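Kitchen robot tips: software bits that save you an evening

Quick page this time, typed up between runs. Most of it comes from the bench at Nitthorpe, some from readers. Skip what you already do.

Naming your logs
Put the object first, then the task, then the run number. jug_lift_1426 is easy to find. test_final_new2 is not. Wenjie Duan had a whole folder of the second sort and we ended up opening every one.

Gripper zero
Close the fingers fully, read the width, write it to the config. Do it at the start of each session, not once a month. If the closed reading has drifted, every grasp width after it is off by the same amount and you'll blame the planner. I did. Two evenings.

Planner timeouts
Leave it at 3 seconds for table work. Longer only hides a bad goal pose. If it fails at 3 it'll usually fail at 30, just slower. Print the goal pose when it gives up – most of mine turn out to be under the table.

Collision padding
Fat padding in the kitchen is a pain. Mugs next to each other turn into one big lump and the planner goes the long way round. Use 6 mm on crockery, more on anything with a spout. Keep a seperate file for the sink area. Esperanza Urquijo keeps hers per shelf, which is tidier than I'll ever be.

Hand-eye check
Before anything else goes wrong: touch a known corner of the table with the closed fingertips and compare with what the software thinks. Write the error down. Not in your head, in the log.

Steps, if you've never done it:
Clear the corner.
Drive down slowly, force limit on.
Stop at contact, save the pose.
Repeat from the other side.
If the two don't agree, redo the calibration before you touch the grasp code.

Lighting
Same lamp, same place. If you must move it, start a new dataset folder. Auto exposure off once you're happy. Huiling Meng puts a strip of tape on the floor for the lamp foot, cheap and it works.

Frame dropping
If the arm lags behind the picture check the queue length first. Set it to one. Old frames are no use to a controller. We had 470 stacked up in Irkier one night and the arm was happily reaching for where the cup used to be.

Retries
Cap them. Log each one with the reason. A retry loop with no reason string is just a way of wearing out the motors. Also back off upwards first, then sideways, never straight sideways near glass.

From the postbag
Jianhua Du asks if Plutura will read the old Jia grasp files. Yes, but the widths are in metres in one and millimetres in the other so convert before you load. Check one by hand first. Please.

Seeing glass
Depth on clear things is mostly rubbish, so stop feeding it straight to the grasp planner. Mask the object in the colour picture, throw away the depth inside the mask, and fit the table plane from whats left round it. Then look for a part that isn't see-through and hang your pose on that. On a jug like this one the beige band and handle are solid colour and the rest lets the white table show through, so label the band as its own class and estimate from there. Watch the bright highlights on the domed base too, an edge detector loves those. Baoshan Meng's trick is to add a shadow class as well – the soft grey patch beside the glass gets labelled as table and the mask stops creeping outwards.
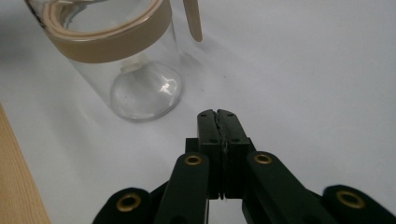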